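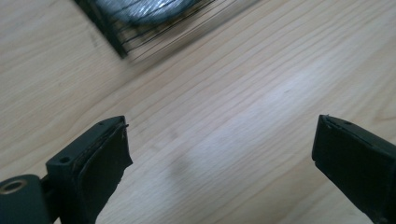
Home Archive About Contact

Moving the desk

February, Tuesday evening
Posted by the author

I've worked from the back bedroom for almost 14 months and the desk has faced the wall the whole time. Last weekend I turned it to face the window. It took most of Saturday morning, mainly on account of the cables.

The window looks onto Parell Street. There's a bus stop, a hedge and the side of the old Stornbridge bakery. I thought the traffic would bother me, but I look up when a bus comes and then go back to what I was doing. My neck feels better too. With the wall I used to lean in without noticing.

Light is the harder part. Until late morning it's fine. After that the sun comes straight in and I can't read the screen. I tried the blind halfway down, which helped a little, and then moved the desk six inches to the left, which helped more. In summer I may have to turn it sideways.

The other change is that I stop for lunch now. I set a timer for 60 minutes and leave the room. When I faced the wall I ate at the keyboard most days and couldn't have told you what I'd had.

I still need a longer extension cord. The one I have runs across the doorway under a mat, and I've tripped on it twice. The hardware store in Fostness has them and I'm going that way on Friday anyway.

Recent posts
Soup for a week
The Fostness footpath in winter
What I kept from the garage
Fixing a slow drain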